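Home & Family > Toddlers > Play and toys

How do you run a toy rotation in a small apartment without going crazy?

Asked by Itziar Gallardo, 19th February
Viewed 609 times

Hi all! I'm totally sold on the idea of toy rotation (put most of the toys away, leave a few out, swap them every so often) and I've been reading about it every night after bedtime like it's a thriller. My daughter turned two in September and she is a different kid when there are only a few things on the shelf. She sits! She plays! She brings me a block and says "more"!

My trouble is the practical side. We live in a one-bedroom in Tredville with one hall closet, and the closet already has the vacuum and the winter coats in it. I started with the puzzle and sorter type toys because those are the ones with pieces that wander off.

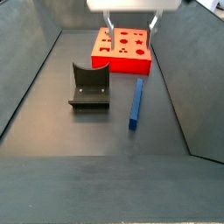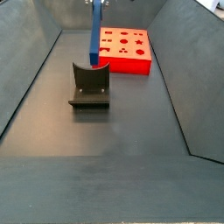
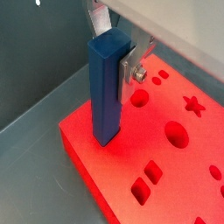 The red sorter. In the third one the blue block is in its slot.

So what I'd love to know is:

How many things do you leave out at once? How often do you swap? Where on earth do you keep the rest? And do you keep each toy together with its pieces, or do you sort by kind (all the blocks in one tub, all the animals in another)? Right now I have one giant tub and it's basically soup. I dig for the triangle and find a sock.

Also, my mother-in-law gives us a new toy at every visit, and they are lovely toys, and I'm running out of places to put lovely toys. If anybody has kind words to use there I'd be so happy to borrow them.

Thank you! I can't wait to set this up properly.

tubs_and_labels
592 helpful votes

Oh, I love this topic. We've been rotating toys since my oldest was a baby and she's in second grade now, and we did the first years of it in a place that sounds a lot like yours, so you can absolutely do this with one closet.

I'll go through it in your order, more or less.

How many out. We keep one toy per shelf space, plus books, plus whatever she's deeply in love with that week. The shelf decides for me. Ours is a low Midska, the kind with open cubbies, and when every cubby has one thing in it we're full. If something new comes out, something goes back. I tried counting toys for a while and it turned into arguments with myself about whether a tea set is one toy or twelve. Let the furniture do it!

How often. When she stops touching things. At two that was every week and a half or so for us, but we've also gone a whole month because a train set was going so well that I didn't dare breathe near it. I used to put swap day on the calendar and I'd be up at eleven at night swapping toys she was still happily using. Watch what's gathering dust and swap that. You don't have to change the whole shelf.

Keeping pieces together. Yes, yes, yes. One toy, one bag, or one box. Your soup tub is the reason this feels hard. A shape sorter with a missing shape is the saddest toy in the house, and a two-year-old can't use it the way it's meant to be used, so it just becomes a thing to sit on. I use zippered mesh laundry bags in different sizes. You can see in, they squash flat, and they hang from hooks. For anything with a board or a box that the pieces fit into, I put the pieces in the bag and the bag goes with the board, and on the shelf she gets a little bowl next to it for the loose ones. The bowl made a huge difference. She started putting them back in the bowl on her own, and I nearly cried.

Also with sorters, you don't have to put every shape out! Start with two that look nothing alike and put the rest away. Then bring back another once those are easy. It's like getting a new toy for free. My younger one went from throwing the pieces to working at it with his tongue sticking out, just because there were fewer of them.

Where to keep the rest. Under the bed, in flat bins with wheels. Measure the height of the gap first, I bought bins that were a finger too tall and had to return them. The top of the closet for the big boxes. And the suitcase! Your suitcase is empty most of the year. Ours is full of wooden train track right now. When we travel I dump it on the bed and swear for five minutes and it's fine.

I keep a list taped inside the closet door of what's in which bin. Pencil, so you can erase. I tried an app and forgot about it within days.

About the mother-in-law, we have one toy shelf at Grandma's now. New toys live there first and then come home "on vacation" for a while. She thought it was a wonderful idea and I think she believes it was hers.

Have fun with it! The first big sort takes an evening and you'll find so many socks.

Salcedo Dad
Seven votes

just put half of it in trash bags in the garage and bring it back in the summer, they go nuts for it. works great. label the bags though, my wife donated one of ours

Comment from Itziar Gallardo: No garage, but I like the energy! I will label everything.

Comment from Salcedo Dad: ah missed the one bedroom part. trunk of the car?

kitchenfloorclub

Adding to the first answer, which is great, with a slightly different take because I run a small home daycare and have four little ones here most mornings, all between one and three.

I do sort by kind, but only for the things that are really open-ended. Plain blocks, animals, cars, play food. Those can all go in big bins and nothing is lost if a cow ends up with the zebras. Anything with a right answer stays together as a set. Puzzles, shape sorters, stacking rings, nesting cups, pegboards. If you do only that split you'll have solved most of the soup.

Then when I choose what to put out, I try to have a mix on the shelf:

Something to fit together or take apart
Something to pretend with
Something to push, pull, or climb on
Something that makes a noise I can stand
Something messy that lives up high and comes down when I say so

If two of your cubbies hold the same sort of toy, one of them will get ignored. It took me ages to spot that. I had three puzzles out side by side and thought the kids had gone off puzzles. I put two away and the third one was the hit of the week!

For puzzles and sorters, I mark the back of every piece with a little dot of nail polish, one color per toy. So the farm puzzle is all pink dots, the sorter is all silver dots. When I find a random piece under the couch I know where it's going in a second. Let it dry overnight with the window open before it goes back to the kids, and skip this for babies who still chew everything.

One more thing on sorters specifically, as you said you started with those. Two is such a fun age for them. Some kids get the circle right away and then bang the square against every hole in the thing, and that's fine, they're learning that turning it matters. Try not to fix it for them too quickly. I sit on my hands. What I do sometimes is hold the board steady so it doesn't slide away, and say "turn it, turn it" in a silly voice. One of mine now says "turn it" to doors, jars, and her own shoes.

On swapping, I do a bit at nap time. One thing goes, one thing comes. The kids wake up and there's a surprise on the shelf, and it doesn't eat my evening. I also put things back in a slightly different way than they were before, like cars inside the nesting cups, or the animals lined up at the edge of the rug. They go straight for it.

Small space tip: the back of a door. I have a hanging shoe organizer with clear pockets on the inside of the bathroom door and it holds all the small sets. I got mine at the Zatthorpe thrift store. Check the pockets are up high enough if you have a climber.

And check for a toy library near you. Ours lets you keep things for a few weeks, so the rotation happens at their place and you only store what's out. Such a good deal for apartment people.

Comment from tubs_and_labels: The nail polish dots!! I'm doing this tonight.

Comment from Itziar Gallardo: You are all amazing. I sorted the soup last night, found the triangle, and found three socks that aren't even ours. Everything that has its own pieces is in mesh bags now and I put a bowl out next to the sorter. Shoe organizer is on the list for the weekend. I asked at our library about toys and they have a whole cabinet of them behind the kids' desk, I've walked past it for two years! Going to try the Grandma's shelf idea at the next visit, I'll report back.

Comment from kitchenfloorclub: Yay! Do report back. And measure the door before you buy the organizer, some of them hang lower than the handle and then it won't shut.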